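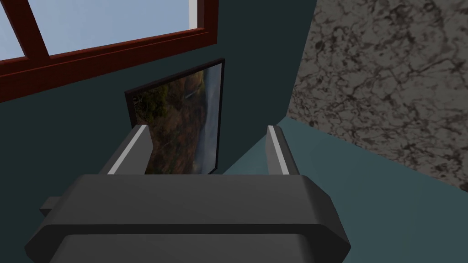
How a Television Program Is Made

A television program may last only half an hour, but the work behind it can take many months. This page, prepared by the Lellberg Museum of Broadcasting for readers aged eight to eleven, explains how a program travels from an idea to the screen in your home.

Starting with an idea

Every program begins with an idea. A writer or a producer sets it down on a page or two. This short description is called a pitch. The people who run a television channel read a great many pitches and choose a few of them. Last year the channel in Sostusden received 80 pitches for children's programs and made four.

When a pitch is chosen, the channel agrees on how much money may be spent. This is the budget. It must pay for the crew, the costumes, the travel and even the lunches.

Who does what?

The producer looks after the budget and the timetable. The director decides how each part of the program should look and sound. Camera operators film it, and sound recordists make sure that every word can be heard. The presenter is the person who speaks to you from the screen. You may know the presenter's name and nobody else's, but a small program can have a crew of 23 people.

You will find their names in the credits, which is the list that rolls by at the end. Try reading them next time. Look for the word "gaffer" — this is the person in charge of the lights.
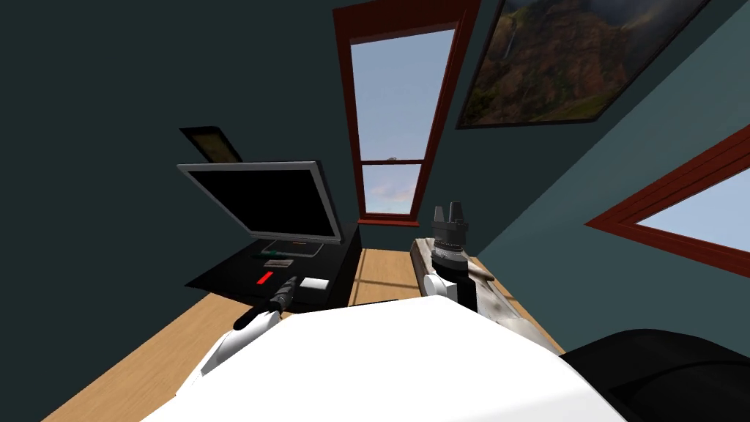
Filming day

Filming often begins early in the morning. The crew of "Bukik and Friends," a puppet program, starts at seven o'clock and finishes when it is almost dark. In that time they usually record 17 minutes of material. Some of it will never be shown.

Each piece of filming is called a take. If an airplane passes overhead or a presenter forgets a line, the director asks for another take. Programs made outdoors also depend on the weather. A garden program that will be shown in winter may have been filmed in June.

Putting it together

The editor watches all the takes and joins the best ones in the right order. Music is added next, and then any voices that were recorded separately. The finished program must be exactly the right length, because another program is waiting to follow it.

Words to remember

Pitch: a short description of an idea for a program.
Budget: the money that may be spent.
Take: one attempt at filming something.
Credits: the list of people who made the program.

Visiting the museum

School groups may try reading the news from a real studio desk in the Valderrama Gallery. Each session has room for 20 children. Bookings for the spring term open on 9th January — please ask your teacher to contact the Learning Office.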